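Horitz extends Pliltorix fastener range for site and workshop use

Wustbridge, 22 December 2023

Horitz has added 19 items to its Pliltorix range of bolts, washers and sealing parts. The additions are available to trade customers from the Wustbridge depot and through Urban branches. They are listed under section 9 of the current catalogue.

The hexagon head bolts are supplied in full-thread and part-thread versions. Boxed quantities are 100 for the smaller diameters. Larger diameters are sold singly or by weight. Thread tolerances and head dimensions are given on each product sheet.

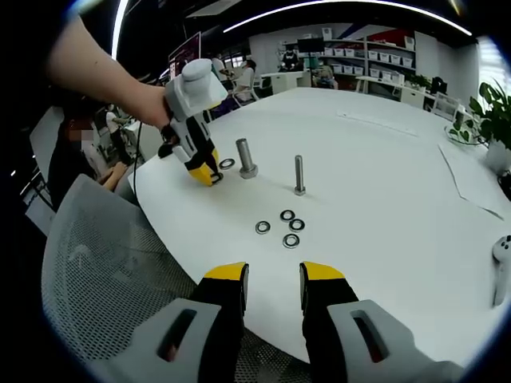 Washer selection depends on the bolt diameter, the clamped material and whether the joint has to be sealed. A flat washer spreads the load under the head; a bonded type adds a sealing ring. Before assembly, parts should be laid out on a clean, light surface, as with the washers and the two bolts stood on their heads on the white table, so that thread, bore and inner edge can be checked. Damaged washers should be discarded.

"Customers asked for matched sizes under one order code," said Athina Karras, product manager at Horitz. "Code 1010 now covers the bolt and its washer."

Technical enquiries: Boris Kuruc, Horitz, Wustbridge.
Press enquiries: Mekdes Alemneh.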